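How to Write to an Author You Love (and Maybe Hear Back)
Posted 23 Oct 2022 in Reading Together

My daughter finished the last Mallanden book in September, shut it, opened it again at the front, and asked me whether the person who wrote it would mind getting a letter. I told her I thought most writers would be tickled. We've sent quite a few letters from our kitchen table since then, to all kinds of authors, and I've picked up some habits along the way that I'm happy to pass on.

Start before you start
Don't sit down with the nice paper first. Sit down with the book. Have your young reader flip through and stick a scrap of paper in any spot that made them laugh, or worry, or stay up too late. For us it was page 310, where Du leaves the boat behind and walks into Trollden alone. We talked about that page for most of a supper, and half of the letter came out of that talk.

Write a messy draft
Let the first draft be as wild as it likes! Spelling can wait. I ask my kids to put in one thing they noticed, one thing they wondered, and something small about themselves - a pet, a town, a favorite sandwich. Gwilym Foulkes, who ran the summer reading club at our library for years, used to tell the children to write as if the author had just sat down next to them on the bus, and I've never found a better way to say it.

Ask a question that isn't on the website
Look up the author's page together first. If it already says where the ideas come from, ask something else. My daughter wanted to know why the ferry in Urnville never runs in the rain. My son asked whether Du was ever going to be a girl. Two or three questions is plenty.

Copy it out and find the address
Now get the nice paper. Use the child's own handwriting if you possibly can, wobbles and all. Many authors list a mailing address on their site, and if not, you can write in care of the publisher, whose address is usually on the back of the title page. Put your own address inside the letter as well as on the envelope, because envelopes get tossed. First name only for the child, and a grown-up's name on the return address.

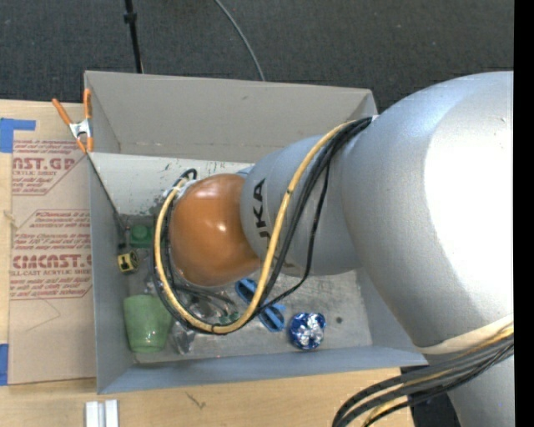
A robotic arm reaching down into a gray box.

Then wait (the hard part)
Our quickest reply took 13 days and our slowest took 69, and a few letters have never been answered at all. I tell the kids that a letter is a present, and you don't stand at the door waiting for a present back. If something does come, read it out loud together and tuck it inside the book.

Comments

Yesenia Arango: Do you think email is all right? My nephew's handwriting is a real struggle for him.

Reply: Of course it is! Let him type it, print it and sign his name at the bottom, or send it by email if the author gives one.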